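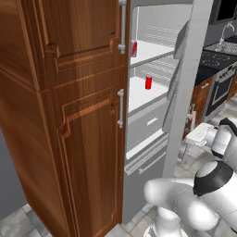 Chapter 2

Showing, Not Typing: Teaching a Robot by Demonstration

Print this page | E-mail this page

Think about how you learnt to open a fridge. Someone probably let you have a go, and your hand found out the rest — how hard to pull, when to step back, how far to reach past the door. Wouldn't it be marvellous if a robot could pick up a job in the same way? It can, and this chapter is about how we do it!

There are two main ways to show a robot a task. In hand guiding, you take hold of the arm and move it through the job yourself while the joints record where they have been. In remote control (you will also meet the word teleoperation), you stand or sit elsewhere and steer the gripper with a joystick, a handset or a second, smaller arm. Both give us a demonstration: a list of positions and gripper commands, stored in time order.

Kitchens make wonderful practice grounds. Fetching a small red can from a fridge shelf sounds like nothing at all, yet the arm has to come in at the right height, keep clear of the door and close its fingers without knocking the can over. In a simulated kitchen you can make a mess of this all afternoon and reset everything with one key.

Our running case is the Kernwood task set, recorded with a steering program called Cludine. It holds 477 demonstrations, of which 453 ended with the object safely in the gripper. Keep the other 21 failed grasps and the few abandoned runs in mind — we shall come back to them in Section 2.4, where they prove surprisingly useful.

Before you read on, try this with a friend. Shut your eyes, hold out one arm and let your friend guide it to a cup on the table. Then repeat it using spoken directions only. Write down which felt easier, and where you got stuck.

2.1 Guiding the arm by hand

E-mail this chapter | Print this chapter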